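La boîte rose
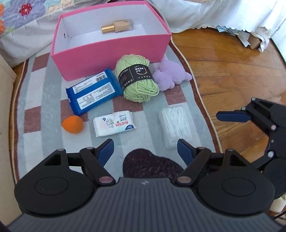 Pourquoi payer quelqu'un pour ranger une boîte quand on possède déjà un robot ?
Parce que le robot ne sait pas encore ranger, et qu'il faut bien que quelqu'un le lui montre.

C'est en ces termes que Brenda Wragg m'avait présenté le poste, au téléphone, avec un accent du Yorkshire qui rendait tout vaguement maritime. La société s'appelait Zallident. Elle avait d'abord fabriqué des appareils dentaires, puis des logiciels pour appareils dentaires, puis elle avait levé des fonds, et depuis elle enseignait aux machines les gestes du quotidien. Le robot s'appelait Prullik. Personne n'assumait le nom.

Je travaillais à domicile, dans la chambre, parce que le tapis y était et que le salon appartenait à ma mère. Deux pinces, une dans chaque main. On serre la poignée, les doigts bleus se referment, on relâche, ils s'ouvrent. Le contrat disait « démonstrateur de manipulation ». Ma mère disait « Hazem joue aux pinces ».

— Chraibi, m'avait prévenu Brenda, vous ne rangez pas comme vous rangeriez. Vous rangez comme vous voudriez qu'on range chez vous si vous étiez absent.

J'avais noté la phrase. Je la relis encore, elle n'a jamais voulu dire grand-chose.

La tâche 208 portait le titre « Tout dans la boîte ». On prend les objets posés devant soi, on les met dans la boîte, on ressort tout, on recommence. La consigne précisait : gestes fluides, vitesse modérée, aucune hésitation. J'hésite devant les yaourts. J'ai mis trois ans à choisir un forfait de téléphone. Mais il suffisait apparemment de ne pas hésiter avec les mains, et mes mains, elles, n'ont jamais eu d'opinion.

La balle orange ne posait aucun problème. Les mouchoirs à l'astronaute non plus, à condition de les prendre par la tranche. La boîte de fil dentaire exigeait un peu de diplomatie. La pelote de coton vert se laissait faire avec une mollesse qui m'irritait. Quant à la peluche mauve, elle appartenait à ma nièce Adia, sept ans, qui me l'avait prêtée contre une somme que je ne préciserai pas et une clause de retour avant le coucher.

— Pourquoi tu la mets dans la boîte si tu la ressors après ? m'avait-elle demandé le premier soir.

— Pour qu'un robot apprenne.

— Il apprend à la mettre ou à la ressortir ?

J'ai transmis la question à Brenda. Elle m'a répondu deux jours plus tard que les deux séquences étaient étiquetées séparément et que ma nièce pouvait postuler à sa majorité.

Au bout de quelques semaines, il s'est passé une chose que le contrat ne prévoyait pas : j'ai commencé à avoir un style. Je prenais la balle en premier, toujours, avec la main gauche, et je marquais un léger temps au-dessus de la boîte avant d'ouvrir les doigts. Je ne m'en étais pas aperçu. C'est le docteur El Khatib qui me l'a signalé, en visioconférence, avec la voix d'un homme qui annonce une carie.

— Vous planez, monsieur Chraibi.

— Pardon ?

— Au-dessus de la boîte. Vous planez. Une demi-seconde, parfois davantage. Nous avons 1735 démonstrations de vous, et vous planez dans toutes.

J'ai proposé de corriger. Il a soupiré. Le modèle avait déjà été entraîné, l'investisseur venait en septembre, et tout le monde préférait désormais parler d'une « phase de placement réfléchi ». Il me demandait seulement de ne pas aggraver mon cas.

Essayez donc de ne pas planer quand on vous a dit que vous planiez. J'ai passé la soirée à lâcher la balle trop tôt. Elle touchait le bord, roulait sur le parquet, filait sous le lit, et il fallait poser les pinces, s'allonger, tendre le bras, puis tout jeter et recommencer. Ma mère est entrée pendant que j'avais la tête sous le sommier.

— C'est le robot qui fait ça aussi ?

— Non, maman. Lui, il n'a pas de lit.

Elle a regardé la boîte, qui avait contenu autrefois des chaussures ou des chocolats, la version changeait selon les jours, puis le flacon à bouchon doré couché au fond.

— Et mon flacon, il est payé combien de l'heure ?

Je n'avais pas demandé la permission pour le flacon. Il avait été enrôlé un matin où la consigne réclamait « un objet fragile, contenu liquide ». Je l'ai dédommagée en vaisselle.

En septembre, on m'a invité à la démonstration. C'était dans un ancien garage à l'est de la ville, repeint en blanc, avec des plantes louées. J'avais mis une chemise. Brenda, que je voyais en entier pour la première fois, était minuscule et portait des bottes de pluie. Elle m'a serré la main en l'observant, comme on regarde un outil avant de le rendre.

— Alors ce sont celles-là, a-t-elle dit.

L'investisseur était assis au premier rang avec 16 personnes de sa suite, dont la moitié regardait son téléphone. On avait disposé sur une table une boîte neuve, une balle, un paquet de mouchoirs, une pelote et une peluche grise que j'ai trouvée sans caractère. El Khatib a dit quelques mots sur l'avenir du foyer. Puis Prullik a levé ses deux bras.

Il a pris la balle en premier. De la main gauche.

Je peux vous décrire l'effet que cela fait. Vous connaissez l'impression d'entendre votre voix sur un répondeur ; imaginez que le répondeur ait des coudes. Il portait la balle comme je la portais, un peu trop haut, avec la prudence d'un homme qui rapporte un verre plein à une table où l'on ne l'attend pas. Arrivé au-dessus de la boîte, il s'est arrêté.

Et il a plané.

— Qu'est-ce qu'il fait, là ? a chuchoté l'investisseur.

— Il réfléchit, a dit El Khatib, très pâle.

L'investisseur s'est penché en avant. Toute la rangée s'est penchée avec lui. Les doigts se sont ouverts, la balle est tombée à sa place, et quelqu'un au fond a applaudi. Pour les mouchoirs, ils étaient debout. Pour la peluche, que Prullik a tenue suspendue un peu plus longtemps que le reste, une femme de la suite a porté la main à sa bouche.

Zallident a signé le soir même. On m'a offert une prolongation, une augmentation modeste et un nouveau titre, « référent geste ». Brenda m'a glissé à la sortie que la tâche suivante consisterait à plier du linge, et que si j'avais des manies de ce côté-là, il était temps de les déclarer.

J'ai répondu que je pliais tout en quatre, y compris les chaussettes.

— Seigneur, a dit Brenda, et elle l'a noté.

En rentrant, j'ai rendu la peluche à Adia, avec les intérêts. Elle l'a posée sur son étagère, a reculé d'un pas, l'a reprise, l'a tenue en l'air un moment avant de la reposer exactement au même endroit.

— Où as-tu appris à faire ça ? ai-je demandé.

— Ben, à force de te regarder, a-t-elle dit. C'est combien, pour la pelote ?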